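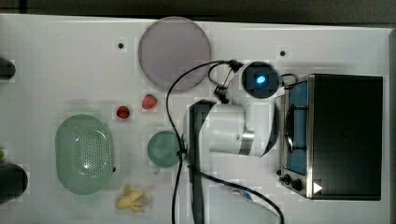 4. Results: What Gets Lent and What Comes Back

Home / Working Papers / Households and Neighbors
Search this archive Enter keywords Go

4.1 The shape of a loan

The diaries from Stekum and Irnby record 1130 loans between 198 households. We had expected tools to lead the list, mainly because people talk about tools when asked what they lend. A ladder makes a good story. Kitchenware does not, and kitchenware is most of what moved: plates carried over with something on them, bowls sent home with leftovers, containers that went out full and were thought of, by the person sending them, as barely a loan at all.

This last point gave us trouble in coding. Lindholm's earlier work on Sandberg counts an object as lent only if the owner said so at the time. Under that rule our lending table would be nearly all ladders. We took the looser view that an object is on loan if the owner would notice it missing within the month, and we asked them in April whether they had. Most had. Several had noticed within the hour and said nothing, in keeping with local custom.

Plates came back fastest. A plate is usually part of a set, and a set with a gap in it reproaches its owner every time the cupboard opens. It also reproaches the borrower, who has a plate that matches nothing and must either return it or explain it to visitors.
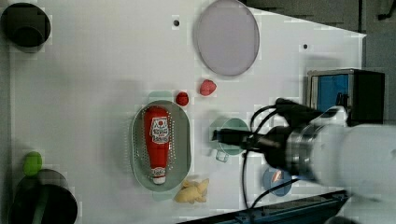

Figure 3. Plate and container classes: a large round plate; black cylindrical containers.

Containers were another matter. Owners described them vaguely ("the dark one," "the one with no lid, or it had a lid then"), and borrowers described them as their own. In the diaries the same container could be entered as lent by one household and as bought by the next. Where the two accounts disagreed we kept both and marked the loan as disputed, though the households concerned generally did not know they were in a dispute and we saw no reason to tell them.

4.2 Loans that did not close

At the end of the diary period, 86 loans were still open. We followed these up by doorstep interview, using the short form in Appendix B. Borrowers gave answers that fell into a small number of types. The most common was the intention to return the thing with something in it. It is considered poor manners in both villages to bring back an empty dish, and so a dish may wait a long time for a cake that would justify the walk. One respondent in Irnby had been meaning to bake since before our study was funded.

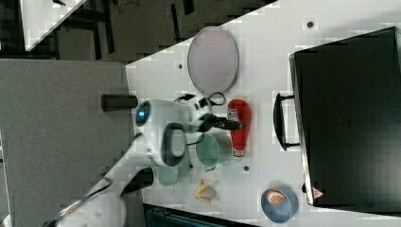 The full-dish rule also explains an oddity in the timing. Returns rise sharply in the berry season and fall off again in the fall, when people have less to give away and more reason to stay indoors. Torvik found a similar bump and put it down to better walking weather. We think he is partly right, but in Stekum the road is equally bad all year.

A second type of answer was that the owner had surely forgotten. The owner had not. In every pair where we could interview both sides, the lender named the object without prompting, and in 2 cases named the shelf it was now standing on, having seen it through the window.

4.3 Distance

Loans were likelier to stay open the closer the two houses stood. This runs against the usual assumption that effort decides the matter. Lamptey (personal communication) suggests that a dish next door does not feel gone – the owner could fetch it at any moment, and so never does. Our interviews fit this reading well. Lenders with a borrower across the yard spoke of their bowls as being kept over there, much as one might speak of a coat in the hall. Lenders with a borrower at the far end of the village used the word "missing," and some used the borrower's full name.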